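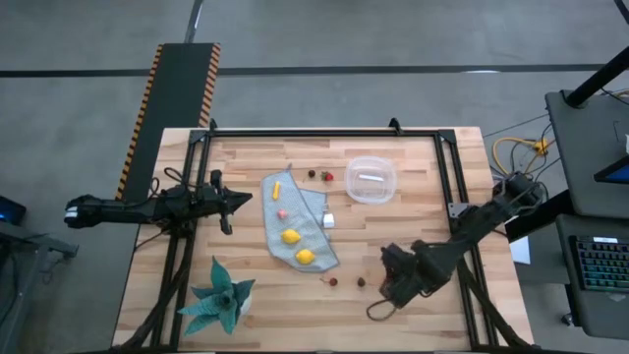

butcher block top, grey towel in the middle

Flostcombe Home & Shed Forum > Kitchens and Laundries > Benchtops

Oil or hardwax on a butcher block top? Going in circles

gumleaf_gaz
Posted April 20, 2022

Righto, need opinions before Saturday. Got a light coloured butcher block top going into the laundry, trough at one end, front loader underneath. Joined strips, all different grain, came raw from the supplier. Sanded to 180 so far.

Bloke at the Fakis counter says hardwax oil, two coats, done. Father in law says mineral oil every month like a chopping board and anything else is a waste of money. Mrs wants it to look the same in five years as it does now, good luck to her.

Main worries are water round the trough, and bleach. Someone will leave a wet towel on it overnight, we have teenagers.

What would you lot do?

wattlebird
Hardwax. Easy. Mineral oil is for chopping boards, it never goes hard, you'll get a greasy mark on every clean shirt you fold on there.

tassie_offcuts
Agree re mineral oil. Disagree on hardwax next to a trough though. I did mine with it, looked lovely for a year then went black along the back of the sink where the tap drips. Poly. Three coats, ends as well. Ugly word I know but it's a laundry, not a showroom.

wattlebird
Black is from water getting in at the cutout, not the finish on top. Did you seal the cutout edges?

tassie_offcuts
Yes. Twice.

wattlebird
With what

tassie_offcuts
Same hardwax. Which is sort of my point

dunny_door_dave
Why timber in a laundry at all. Laminate, 621 bucks installed for ours, never think about it.

gumleaf_gaz
Cheers Dave, already bought the timber.

kelpie_and_co
Ran a rental with timber tops in the laundry for 11 years so have seen most of it. Bit of a list, sorry for the typing, on my phone.

Underside first. Same number of coats as the top or it'll cup. People skip it becuase it's a pain to flip.
End grain drinks the stuff, keep going back till it stops soaking in.
Cutout for the trough, I use epoxy on the raw edge, then silicone. Oil alone won't do it, tassie is right on that.
Don't screw it down tight. Slotted holes, let it move.
Bleach will mark any of them. Keep it on a tray.

For the top itself I've gone back to hardwax after years of poly. Poly is tougher but once it's scratched through the water creeps under and you get the grey patches, and then you're sanding the whole thing. With hardwax you scuff the bad bit and go again.

tassie_offcuts
Fair on the repairs. Still reckon a family isn't going to do the scuffing. They'll say they will.

gumleaf_gaz
Ouch. True but.

Epoxy on the cutout, hadn't thought of that. Any old two part?

kelpie_and_co
Slow set, the thin stuff. Five minute goes off before it gets into the grain. Brush on, wait, brush again.

wattlebird
Sand finer or coarser under hardwax? I stop at 150. Gaz has gone 180 already

kelpie_and_co
150 is good. 180 fine. Past that it starts to sit on top and not key in. Seen someone take one up to 4000 on a car polishing kick, finish wiped straight off. Gorgeous for a week.

dunny_door_dave
4000 lol

marri_mick
Can I be the annoying one and ask about the towel side of things. We've got a similar top, oiled, and every towel that gets left on it damp leaves a faint patch. Not a ring, more a dull area in the shape of the towel. Ours are grey so I wondered about dye?

wattlebird
Doubt it's dye. Oil finish gone thin and the grain has lifted. Run your hand over it, rough?

marri_mick
Bit rough yeah

wattlebird
There you go. Light sand, 240, wipe of oil, leave it alone overnight.

tassie_offcuts
Could be dye if they're new. Cheap dark ones bleed for the first few washes. Wipe it with a white rag and a bit of metho, in a corner you don't care about. If the rag goes grey it's dye.

wattlebird
Metho on an oil finish?? No. It'll strip it.

tassie_offcuts
He's sanding it anyway!

marri_mick
I'll try plain water and a white rag first, thanks both haha

krajci_fan
Only used the Krajčí oil but it's been good round our sink. Slow to cure. Tin says 16 hours between coats, in a cold shed I'd double it. We did ours in September and it was still tacky when the plumber turned up. Leaned his bag on it. There's a mark.

gumleaf_gaz
Cold shed is what I've got. Might bring it inside on trestles.

kelpie_and_co
Do. Windows open, and lay the oily rags out flat outside, don't scrunch them in the bin. They can catch fire, not kidding.

gumleaf_gaz
OK plan so far. Back to 150, hardwax both sides, slow epoxy in the cutout, silicone, slotted holes. Dolturau trough comes with clips so will see if they bite into the epoxy edge or not.

tassie_offcuts
They'll bite. Pre drill. And put poly on the back edge at least, behind the tap, you won't see it

wattlebird
Please don't mix finishes on one top

tassie_offcuts
Here we go

gumleaf_gaz
Going to bed. Will post how the first coat goes, might be Sunday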